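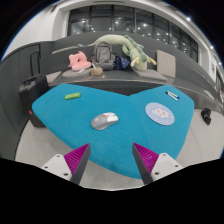
Gripper notes, October 2023

The left finger on our hand-held gripper had started to lag on closing. Marta Hladun noticed it in the recordings before I felt it in the grip. I pulled both white mounting plates and found the lower screw on the left one turning freely in its hole. It went back in with fresh threadlocker, and the two smaller screws got the same treatment.

The ridged magenta pads are printed in-house from a soft filament we buy through Latau. They last around 200 hours of use before the ridges take a set. I swap them in pairs, left and right together, even when only one looks tired. The dark contact strips are a separate part and get wiped with alcohol every 25 runs.

Camera alignment comes after the fingers. Both tips need to show inside the lens circle with the jaw fully open, and the gap has to sit on the center line. If one tip rides higher than the other, loosen the plate and shim it — don't bend the finger.

For checking I use the mouse and the round mat on the blue table. The mouse is a good test piece: smooth shell, rounded back, no flat sides to help you.
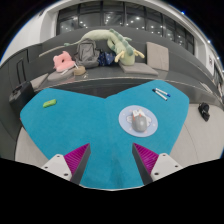 I approach from the near side with the jaw open and close slowly until both strips touch. If the mouse rotates on contact, one finger is arriving early. The markers come next, as thin parts show up tip misalignment that a wide object hides. Radymyr Bondarchuk keeps the log, and the rig is at 190 hours on the current pads, so the next pair is already printed.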